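Érica Lins started to repair knitwear in Arruda 12 years ago, when she still worked mornings in a bakery. Now the mending is her only job, and people send her sweaters from other towns also.

"My grandmother repaired everything, but she did not like to teach," she told me. "She said, look at my hands. So I looked."

The first winter was slow. She had two customers, and one of them was her cousin. Then a shop called Brikus put her card beside the cash register, and by April she had to buy a second lamp.

I asked what people do wrong at home. She did not need to think.

"They pull the loose thread. Or they cut it. Please leave it, I can use it!" She also does not like the dryer - "a dryer eats the elbows," she said - and she asks customers to wash a piece before they bring it.

Fine ribs are the hardest for her. The fabric stretches one way and not so much the other, and a tight repair makes a hard spot which the person feels all day. She works with thin wool from Plelanora and keeps old pieces only to practice.

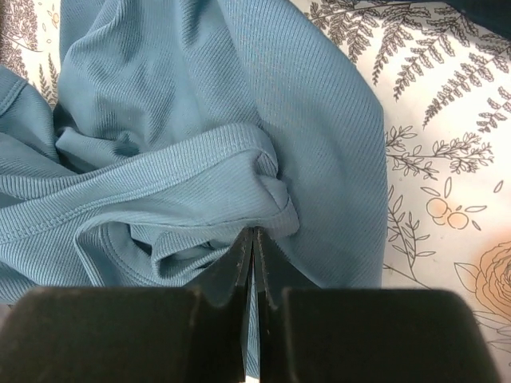

Fine ribbed knit in light steel blue.

Her prices are low, and friends tell her this often. She raised them one time and lost sleep over it. "If the repair costs more than the sweater, people will throw it away. Then what did I do?"

In spring she will give two evening classes at the Urnimer library. She asks that everybody bring something with a hole in it.

Text: Verna Iwasaki, 1/20/19 | Contact | Copyright | Back to top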